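Ticket Kanent, assistance audio multipièce
Objet : décrochages et écho entre le salon et la pièce du fond
Statut : résolu
Ouvert par : Hatice Ertürk
Suivi par : Adeel Warraich

Hatice Ertürk, 8 h 40
Bonjour à toute l'équipe ! Je précise d'abord que j'adore ce système, je passe mes soirées à redécouvrir des disques que je croyais connaître par cœur. Mais depuis la mise à jour de l'application Altside en juillet, l'enceinte de la pièce du fond décroche. La musique part bien, les deux enceintes jouent ensemble, puis celle du fond prend du retard et on entend un écho très net dans le couloir. Ensuite elle se tait, et revient toute seule au morceau suivant. Le routeur est un Hollis, placé dans le salon. Tout est en Wi-Fi, aucun câble réseau côté enceintes.

Déjà essayé de mon côté : redémarrage des enceintes, redémarrage du routeur, suppression puis recréation du groupe. Ça tient une soirée, et ça recommence.
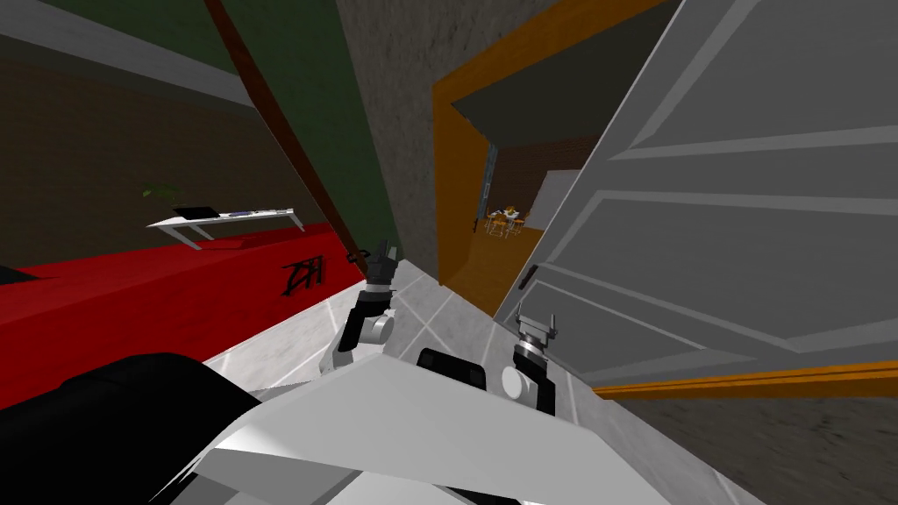 Adeel Warraich, 9 h 15
Merci Hatice, c'est très clair ! Le retard qui grandit avant le silence fait penser à une mémoire tampon qui se vide, donc à un débit irrégulier entre les deux enceintes. Dans un groupe Altside, l'une sert de maître et renvoie le flux à l'autre, si bien qu'un mauvais lien s'entend tout de suite. Comme la porte est ouverte sur votre vue, j'aimerais que vous fassiez le même essai porte fermée, même album, même volume. Pouvez-vous aussi m'envoyer le journal de l'application ? Réglages, puis Diagnostic, puis Exporter.

Hatice Ertürk, 12 h 05
Essai fait avec du piano solo, ça s'entend mieux. Porte ouverte : un décrochage à la fin de la première face. Porte fermée : 17 décrochages sur le même disque, une vraie catastrophe, et c'est presque amusant de voir à quel point ça change. Journal en pièce jointe.
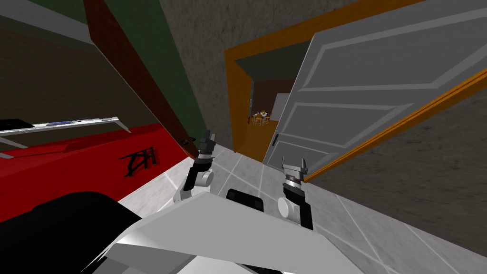

Couloir menant à la porte ouverte, meuble rouge sur la gauche.

Adeel Warraich, 14 h 30
Superbe test, merci ! Le journal montre que l'enceinte du fond s'accroche à la bande des 5 GHz alors que le signal y est faible. Elle bascule sur l'autre bande, revient, rebascule. À chaque bascule, la latence dépasse 200 ms et la synchronisation lâche. J'en ai parlé avec Rawiri Whitcombe, qui s'occupe du micrologiciel, et il reconnaît ce comportement : la dernière version est plus gourmande, elle préfère la bande rapide même quand la lente serait plus stable.

À faire dans cet ordre :

1. Dans l'interface du Hollis, désactiver la fusion des bandes et donner un nom différent à chacune.

2. Dans Altside, oublier le réseau actuel sur l'enceinte du fond, puis la connecter au réseau 2,4 GHz uniquement.

3. Choisir l'enceinte du salon comme maître du groupe. Elle est près du routeur, autant en profiter.
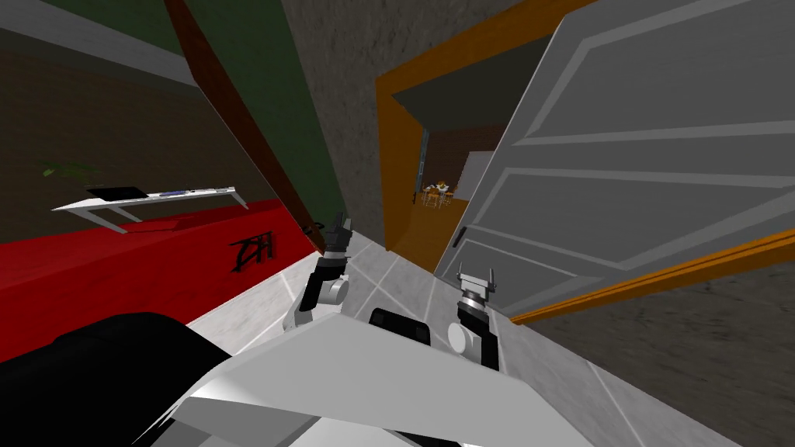

Résultats après réglage

Hatice Ertürk, 19 h 50
Étapes 1 et 2 sans difficulté. Pour la 3, j'ai cherché un moment : il faut un appui long sur le nom du groupe, le menu n'apparaît pas autrement. Ce serait bien de l'écrire dans l'aide !

J'ai repassé le même disque porte fermée. Deux petites hésitations au tout début, puis plus rien jusqu'au bout. Et plus d'écho du tout dans le couloir, les notes tombent exactement ensemble. Je suis ravie. J'ai enchaîné avec un opéra entier pour être sûre (enfin, surtout pour le plaisir).

Adeel Warraich, 20 h 10
Quelle bonne nouvelle ! Les deux hésitations du début viennent du calage initial, l'enceinte mesure son retard pendant les premières secondes. Rawiri prépare un correctif qui rendra le choix de bande plus prudent. J'ai transmis votre remarque sur l'appui long à Heather Doolan, qui rédige les pages d'aide, et elle l'ajoute à la rubrique Groupes.
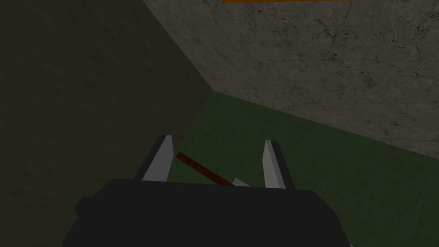 Faut-il remettre les bandes ensemble une fois le correctif installé ?

Rien ne presse. La configuration séparée fonctionne aussi bien avec la nouvelle version, et les enceintes n'ont pas besoin de la bande rapide pour lire de la musique sans perte. Si vous préférez un seul nom de réseau, attendez la mise à jour, réactivez la fusion dans le Hollis, puis reconnectez l'enceinte du fond depuis Altside.

Hatice Ertürk, 20 h 25
Parfait, je laisse comme ça. Vous pouvez fermer le ticket, et merci encore à Rawiri !

Ticket fermé par Adeel Warraich, 20 h 30. Mots-clés : Altside, synchronisation, écho, Hollis, bande 2,4 GHz.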